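3.2 Trailer corpus and coding

The corpus was drawn from the catalogue of Tovow, a regional distributor of horror and thriller titles. We began with 3,038 promotional items and removed television spots, festival bumpers and duplicate cuts in other languages. This left 1,396 theatrical trailers, of which 328 were for films with no earlier teaser. The smaller group is analysed separately in Section 4, as viewers of these trailers had seen no official footage before the full cast was announced.

Each trailer was divided into shots and coded for three features: the first appearance of a lead actor, the first line of dialogue that names a threat, and the placement of the title card. Coding was done by two of the authors, with disagreements settled by Zhuoran Li. Shots shorter than a third of a second were grouped with their neighbours – a choice that mostly affects the closing montage.

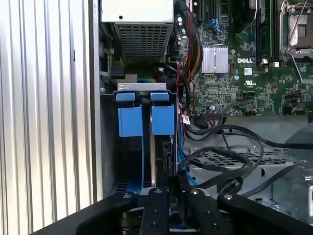 Figure 2. Interior of an open computer tower.

Title cards proved harder to code than expected. Several distributors place the title twice, once as a fragment and again in full, and the coding guide used by Yin treats only the second as the true card. We followed that practice except where the fragment could be read as a complete title. Trailers for Gona and its sequel were coded both ways, and the difference is reported in the appendix.

Release dates were taken from the distributor's own listings. Where a film had moved from its original date, as Hellov did when it was pushed back to January, we kept the date that was current when the trailer was first shown.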